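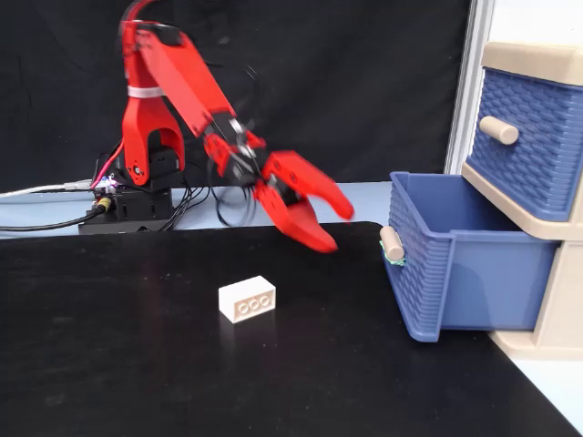 4. Setting up the sorting table

Read this section before you tip anything out. The Wurunine set holds 1,526 bricks, and all of them are easier to keep in the bag than to get back into it.

You will need:
The Pons mat (black, rolled)
The backdrop and its white upright
The blue drawer unit
The bag of bricks, still closed, please
A table that doesn't wobble, or a folded piece of card and low standards

4.1 Laying the mat

1. Clear the table and wipe it down. Crumbs under the mat will be felt for as long as you own it.

2. Unroll the mat with the smooth side up. It has spent months in a tube and will try to go back. Roll it the other way once, firmly, then lay it flat.

3. Slide the mat toward you until the near edge lines up with the edge of the table. Leave the strip of table behind it uncovered.

4. Put a book on any corner that still curls. Leave it overnight if necessary. We have tried ironing and we recommend the book.

CAUTION: Do not cut the mat to fit a smaller table. Wiltesia does not replace mats that have been "improved."

4.2 Hanging the backdrop

5. Stand the white upright on the right-hand side, behind the table, and tighten the foot.

6. Clip the backdrop to the upright first and work toward the left. The fabric should hang lower than the tabletop, so that a brick that gets away stays on your side of the room.

7. Step back and look for creases. There will be creases. Pull out the worst with your hands and learn to live with the others.

Note: The backdrop attracts pet hair from distances we can't explain. A clothes brush works. Do not machine wash.

4.3 Checking the background

8. Sit where you plan to work, with the lamp on. Mat and backdrop should both look plain and dark from your chair, with no bright window showing between them. If there's a shiny patch on the mat, move the lamp. Moving the mat only moves your problem.

9. Set one white brick near the middle of the mat. You should be able to find it at a glance, without leaning forward. Try a dark one next, and you will understand why Section 6 suggests doing the dark colors in daylight and a good mood.
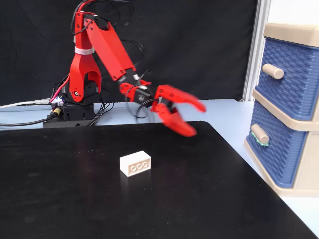 Figure 2. Black work surface with the black backdrop behind it.

4.4 Placing the drawers

10. Set the blue drawer unit to the right of the mat. Left-handed sorters may put it on the left and feel smug about the extra room.

11. Pull one drawer open and check that it runs freely. If it sticks, take it out completely, turn it around, and try again. It was in backward.

12. Decide what goes in each drawer before you start. Sorting by color looks wonderful and makes it hard to find a particular shape. Sorting by shape is sensible and looks like a spill. The label sheet covers both, plus one blank row for people with their own theories.

13. Open only the drawer you are filling. Close it before you open the next.

CAUTION: No drawer should hold more than 100 standard bricks. It will take them. It will also drop them, all at once, when you pull it out by the front edge.

4.5 First sort

14. Pour out a small heap, two handfuls at most, at the near side of the mat.

15. Move the bricks one at a time from the heap to the open drawer. Sweeping them in with your forearm is quicker and puts things in the wrong drawer at three times the rate.

16. Put anything you can't identify at the back of the mat. Check these pieces against the chart on page 9. Anything that isn't on the chart came from some other set, and possibly some other household.

17. When the heap is gone, pour out another. Repeat until the bag is empty or supper is ready.

If a piece is missing, look under the mat, then in the fold at the bottom of the backdrop, then in your sleeve. Spare bricks can be ordered from the Stasitz warehouse by quoting part number 178 and the color. Allow until October for yellow.

Guide revised June 2026. Continue with Section 5, Labels.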